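厨房台面收纳小改造:竹托盘、竹砧板、毛绒水果,用了一个月的真实感受

四月份趁打折下的单,拖到现在才写,写得急,想到哪说到哪,错字见谅。

先说买了什么。Clindby的竹托盘一个,带围边、底下是条状镂空的那种,185块。Plirent的竹砧板,大小两块,一共215。毛绒水果是Jevia的,给孩子过家家用,顺手凑单。满500减一点,还差一截,最后又添了条毛巾才凑够。凑单这事每次都觉得亏,每次还凑。

主要评托盘,其他的带几句。

托盘到手第一感觉,比想象的大。我家台面不算窄,摆上去还是占掉一大块。味道有,竹子味混点油味,开窗放了两天就淡了。边角磨得可以,没扎手。底部条缝里有点木屑,用旧牙刷刷掉的。卖家说不用上油,我还是上了一遍,颜色深了一丢丢。 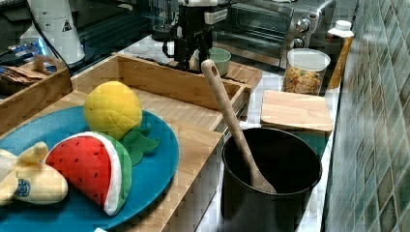 托盘底部镂空,会不会漏碎渣到台面上?
会漏,面包渣、茶叶末都漏。我的办法是每天晚上整个端起来擦一遍,嫌麻烦的话垫张吸水纸,或者干脆买实底的那款,贵14块。

接着说。镂空也有好处,洗完的杯子倒扣上去不闷,底下透气。实底款朋友家有,杯口一圈水印子,擦都擦不掉。所以看你拿来放什么。放干货买实底,放杯子碗碟买镂空。我两样都放,就这么凑合着。

围边高度刚好,瓶子靠边不会倒,拿的时候也不挡手。没有提手是个大问题!!满载的时候要两只手抠着底搬,指甲短的人会骂人。Clindby下一版能不能开两个孔,就两个孔。

旁边的小木盒是以前的,装小包装的零碎,跟托盘颜色差不多,放一起不难看。强迫症表示满意。

再说毛绒水果。本来以为是便宜货,结果菠萝那个身子做得挺用心,绗缝的格纹,鼓鼓的,叶子是毡布。西瓜是一角,黑籽是缝上去的不是贴的,这点给好评,贴的那种孩子抠两下就没了。香蕉一般,颜色偏淡,像没熟透。

孩子喜欢装盘,非要用大人的蓝盘子,不给就闹。那就给。反正毛绒的,摔不坏盘子。 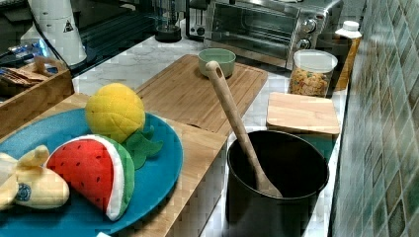
图/作者自摄,转载请注明出处

清洗:说明写可机洗,我套洗衣袋洗了一次,菠萝叶子有点卷,没散。西瓜没变形。香蕉洗完硬了一点,不知道里面填的啥。晾了一天半才干透,急性子别洗。

扣分的地方,容易沾灰沾油。厨房里玩就是这样,西瓜白边那一圈最先脏。建议玩完收走,别跟锅放一块。说是这么说,我家也没做到。

黑色的锅和木勺是旧的,不在这次测评里,有人问过我就一起答了:锅是超市买的,没牌子,用了好几年。木勺柄长,搅粥不烫手,柄上有小孔可以挂,可惜我家没地方挂,就那么戳在锅里。

砧板。Plirent这两块我个人是推荐的,分量合适,单手能拎。切水果切面包够了,剁骨头别想。竹子硬,费刀,Ametepe那把刀切了两个礼拜就要磨,也可能是刀的问题,下次单独写。大的那块我平时不收,直接平放当备菜区,小碗小碟往上一搁,台面省得天天擦。

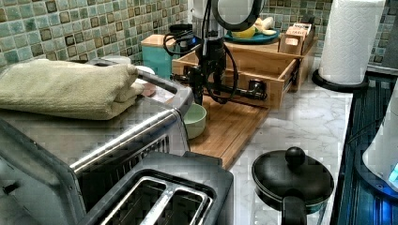

竹砧板当备菜区,浅绿小碗常驻

防霉说两句。竹砧板最怕湿着平放,我第一周就吃了亏,背面起了几个小黑点,用粗盐加柠檬搓掉大半,还剩一点印子。后来洗完先立起来,干了再放平,没有再长。南方的朋友注意,梅雨天最好别用竹的,真的。还有别进洗碗机,我没试,评论区有人试了说裂了。

毛巾就是凑单那条,灰绿色,厚。吸水开始不行,洗过两次之后好多了。掉毛,头一回别跟深色的一起洗。叠好就搁烤箱上面,顺手。但是!开烤箱之前一定拿走,我现在养成习惯了,先拿毛巾再拧旋钮。

颜色搭配这块本来没想过,后来发现跟墙上马赛克砖意外地配,绿的青的混着,毛巾和小碗往那一放像特意买的一套。其实都不是一家的。

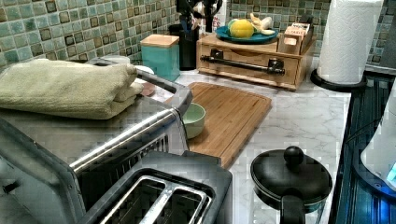 说回摆放。现在我的分法是,小家电归一边,砧板在旁边,要切要放都顺着来,早上烤面包不用来回绕。托盘的位置挪了好几次,最后定在离水槽远的那头,怕溅水。带木盖的罐子靠墙放,木盖怕潮,密封也就那样,装茶包可以,装饼干会回软。

价格的事再补一句,托盘185我觉得偏贵,等活动再买。砧板215两块算正常。毛绒水果价格忘了,订单被我删了,几十块钱的东西吧。

打分,满分五分:
Clindby竹托盘,三分半,扣在没提手和漏渣
Plirent竹砧板,四分,防霉得自己上心
Jevia毛绒水果,四分,香蕉拖后腿
毛巾,三分,掉毛

会不会回购:砧板会,准备再来块小的专门切水果。托盘不会,一个够了,再多台面没地方了。毛绒水果看孩子,最近已经在要草莓了。

物流挺快,包装一般,托盘外箱瘪了一个角,里面没事。客服回得慢,问了条缝宽度隔天才回,还回错了型号。有想知道尺寸的评论区留言,我晚上十点以后有空量,白天别催哈。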